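4.2 Save behaviour and session length

Participants played the first chapter of Murkton, a narrative adventure by the studio Trovine, on a console supplied by the laboratory. The chapter contains seven branching decisions, each with a countdown. The game saves automatically after every decision and does not allow an earlier save to be loaded. We modified the build for one group so that manual saving was available at any time outside dialogue.

Of the 36 participants, half were assigned to each condition. Play was logged from the title menu to the closing credits of the chapter, and pauses of over two minutes were removed before analysis. Three participants in the manual group never opened the save menu. They were kept in the sample, as the option had been shown to them in the tutorial.

Players with manual saving took longer to finish the chapter, and most of the added time fell after the second decision, where a companion character may be left behind. Reloading was concentrated there. Furtado and Mostyn report a similar pattern for Dasenwood, although their players were free to stop and resume at home.
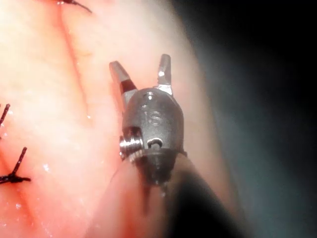
Figure 3

The difference in regret ratings was smaller than expected. Players who reloaded did not rate their final choice more highly than those who could not, and several returned to the option they had picked at first. Following Manalastas and Policarpio, we treat a reload that ends in the same choice as a check on the outcome and code it separately from a change of mind. The coding was carried out by two raters working from the logs alone. Disagreements were settled by a third rater, Honeylyn Bañez, before the questionnaire data were opened.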